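June, late

Rain since lunch, so I got on with the seed tins. Fourteen of them now, and half the labels have gone brown and unreadable where the shed roof drips. I threw out the parsnip seed, which never keeps past a year anyway, and put the broad beans aside to go in as soon as the bottom bed drains. Ottavio Lombardi says I'm late with them. I probably am.

The soup swap is settled for the end of the month. We'll have 20 people if everyone who said yes turns up, and my pumpkin has to go further than it did last winter. I want to do the barley one as well, the recipe Mum wrote on the back of the Nater manual, but I'm not sure the big pot will take a double batch. Stock first, tomorrow morning, with the bones from the freezer. I keep forgetting to buy bay leaves. There's a tree three doors down and I still keep buying them.

Spent part of the afternoon thinking about bowls. Between us we own plenty and none of them match, and I used to mind that more than I do now.
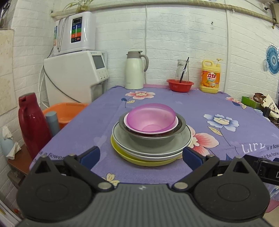
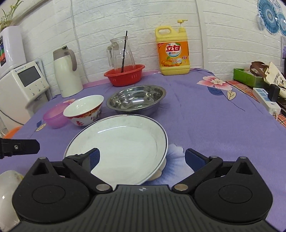 Hina Naqvi wrote back about the menu before tea. Two pumpkin soups is one too many, she reckons, and could I do the barley and leave the pumpkin to her, seeing as she has three of them rolling around the laundry and one is going soft at the stalk. She also wants to know if anybody is making a soup without onion, as her neighbour can't have it. I told her yes to the first and that I'd ask about the second.

So the barley it is. I'll need two kilos of carrots and a decent bunch of celery, and I should check whether the barley in the cupboard has weevils. Last time I didn't look until it was in the pot.

Walked up to the dam once the rain eased. Water is right over the lower step and the track on the far side is mud the whole way — I turned back at the gate. Two black ducks on the water and a heron standing in the reeds doing nothing. Cold wind coming off the hill. My boots are by the heater stuffed with newspaper.

Paid the power bill, 13 dollars more than the last one, and that's with the heater off most mornings. Rang Olumide Igwe about borrowing his trestle and he'll drop it off when he's next over this way. He asked if I still had his good spade. I do.

Bed early. Need to get the bones out to thaw first.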